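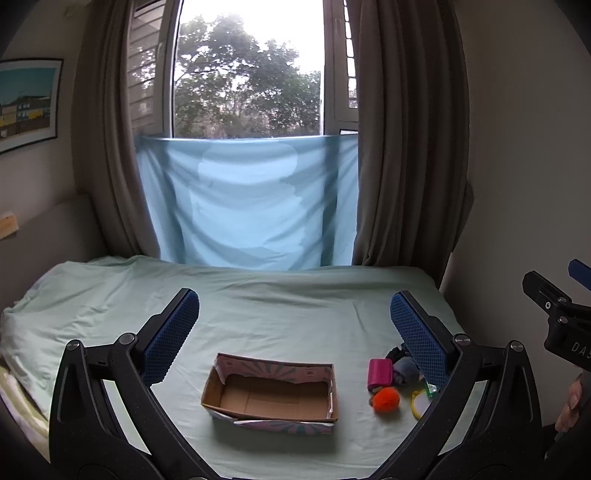
Yee-man Peng
Percale will always pull off the corners on a deep mattress if you buy the standard pocket. Measure the depth with the topper on, then add 2 inches.

grovel68
I did that and still had trouble. Mine is a Vidgate sateen fitted sheet, washed warm, and it shrank enough that the foot end won't stay down.

Tien-fu Mak
29 Mar 2025
Warm is fine. It's the dryer that does it. I take mine out damp and hang them over a door. Same set since December, no shrinking.

Yee-man Peng
Disagree on warm. The Trullard tag says cold only and I stick to that. Thread count doesn't help either – my 200 wears better than the expensive one did.

grovel68
So cold, no dryer, and a deeper pocket. Has anyone tried the elastic straps that go under the corners?

Tien-fu Mak
Used them for 5 weeks. They hold, but you have to lift the mattress every time you change the bed. I went back to plain sheets.

Yee-man Peng
I still use mine. Clip them diagonally and leave them on the loose side.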